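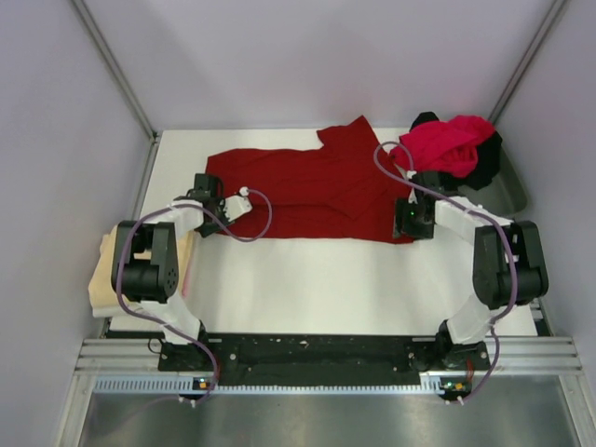 Golf clothes are murder on a laundry room, and I play twice a week, so I've had to get good at this.

First thing: empty the pockets. I know, I know! But I once ran 4 tees and a pencil through the dryer and listened to them rattle for an hour before I went to look. Ball markers hide in the little coin pocket, so turn that one inside out too.

Grass stains on the knees (I kneel to read putts, don't judge me) come out best if you get to them the same evening. I rub in a bit of plain dish soap with an old toothbrush, leave it for 30 minutes and then wash cold. Never hot, you'll set the green for good.

Skip the fabric softener on anything stretchy. My friend Annick Gagnon swore by it for years and wondered why her polos smelled by the 2nd hole. Half a cup of white vinegar in the rinse does a much nicer job, and no, you won't smell like a salad.

Gloves don't go in the machine if they're leather! Wipe them with a damp cloth, pull the fingers straight and lay them flat somewhere shady. I used to leave mine balled up in the bag and they came out like potato chips.

Caps go on an upturned bowl to dry. And shoes get stuffed with newspaper, changed once before bed. The sports section works fine.

Shares 288 | Comments 4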